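We use cookies to remember your archive display settings. Accept | Manage preferences

Subject: Re: [teleop-users] Demonstrations in the simulated cell: hand guiding or leader arm?
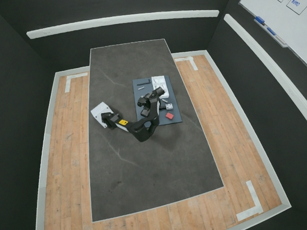

Replying inline, as the two points need separate answers.

> We are moving the Sodthorpe bench task into simulation before the
> next set of recordings in September. On the real arm we have used
> hand guiding throughout. Is there any sensible equivalent in sim,
> or does everyone drive it from a leader arm?

We use a leader arm. Dragging the simulated links with a mouse is possible, but the wrist takes postures that no operator would choose on hardware, and the policy learns them. With the leader, the joint limits are felt in the hand and the paths come out closer to the bench ones.

Check the mapping before recording anything. Our first Kuusk set had the leader and the simulated arm zeroed differently at joint 4. The operators compensated without noticing, and all 100 demonstrations had to be thrown away. We now move the leader to a fixed rest pose, compare joint angles, and refuse to start if any joint differs by more than 2 degrees.

> Second, our operators are slow on the small parts. The rod takes
> twice as long as the cube. Should we trim the pauses afterwards?

I would leave the approach alone and trim only the idle time at the start and end. A pause above a thin part is usually the operator correcting the yaw of the fingers. If you cut it, the recorded actions jump and the gripper comes down at the wrong angle on replay.

What did help was the viewpoint. A high, wide view of the whole table is fine for the cubes, but it gives poor depth near the mat and the fingers hide the part at the last moment. We gave the operators a second, lower view for the last stage of the grasp and kept it out of the training data at first. That was a mistake – the policy was then being asked to copy decisions made from information it did not have. Record every view the operator uses.

Contact settings also matter more for the rod than for the cube. If it rolls away when touched, look at rolling friction before blaming the operator.

The Jisow exporter writes commanded and measured positions to separate streams. Keep both. Cemitz reads only the commanded one by default, and the lag between them is hard to recover later.

--
teleop-users mailing list
To unsubscribe, send a blank message to the list address with "unsubscribe" in the subject line.

Comments (2)

benchside: Same zeroing fault on ours, joint 2. The rest pose check would have caught it.

lagwatch: Does the Cemitz default apply to replay as well, or only to training?

Recent threads
Cemitz: dropped samples with 4 streams open
Leader arm gravity compensation settings
Jisow exporter and mixed frame rates
Resetting small parts between demonstrations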